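Progress report on the interior doors and storage work
Period: March to June
Prepared by: Vivside, for the Gruro small works fund

1. Summary

In this period we continued the work on the inside doors of the Owen building. The grant covers the repair or replacement of 80 doors. At the end of June, 65 of them are finished and signed by our site lead. The other 15 are mostly on the upper floor, where the rooms are still in use during the day, and we can enter only after 5 p.m.

We did not change the total budget. One amount was moved from painting to locks and handles, as we explained in our letter of April, and the fund agreed to it.

2. Storeroom and the doors next to it

The storeroom was the first room in our plan, because all material for the rest of the work must pass through it. Its door is white, in a wide white frame, with a silver electronic lock and a lever handle. The sign on the door, in Chinese, says that this is a restricted storeroom and that entry without permission is not allowed. We kept the sign also during the work. The blue nameplate near the top of the door stays in its place too.

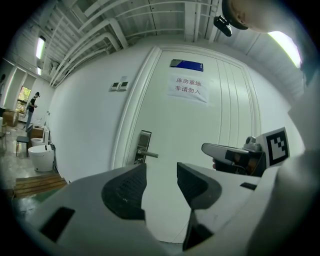

Who can open the storeroom at this moment?
The site lead and the two people on the evening shift. The list is reviewed every month, and a name is removed when the person leaves the project.

We asked for this short list after the delivery in April, when two boxes of hinges were put in the wrong room and we lost almost one week to find them. From May all deliveries are written in one book, with the room number and the hour. It is a simple method but it works well for us, and we had no missing material after that.

3. Handles and locks

The supplier of the handles is Drulov. We ordered 151 handle sets, which is enough for both the doors in the grant and the cupboards, plus a small reserve. All sets have arrived. In the first delivery some of the levers had too much play - one could move them up and down a little before the latch answered. Drulov accepted them back and sent new ones in May without cost.

Every handle is now checked by hand before we sign the door. The person presses the lever fully down, lets it come back by itself, and then opens and closes the door with the lever a few times. If the lever stays low or the latch touches the plate, the door goes back on the list.
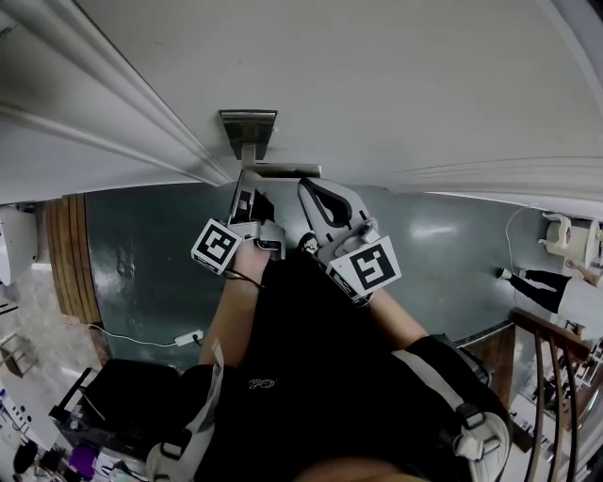

This check takes more time than we wrote in our plan. We expected to do it quickly at the end of each day, but with the molded doors it is also necessary to look at the paint near the rosette, where the old screws left marks. For this reason we moved the checks to the morning, when the light is better and the team is less tired.

4. Hours and costs

The team used 256 hours in the period. The largest part went to hanging and adjusting the doors, and the second to the locks. Painting used fewer hours than planned. The invoices are attached in a separate file, in the same order as the budget lines.

5. Difficulties

The main difficulty is still the access to the upper floor. We asked the building office for two full mornings in July and we wait for the answer. If we receive them, we can finish the remaining doors before the end of that month. If not, we will continue in the evenings and the work will end in August.

A smaller problem is the primer, which was out of stock for some days in June. We used the time to clean the grooves in the finished doors and to label the keys.

6. Next steps

In July we will hang the remaining doors, complete the handle checks and put the spare handle sets on the marked shelf in the storeroom. We would also like to ask the fund if the spare sets can stay with the building after the project closes. Please send us your decision before the last payment request, so that we can write it correctly in the final list of materials.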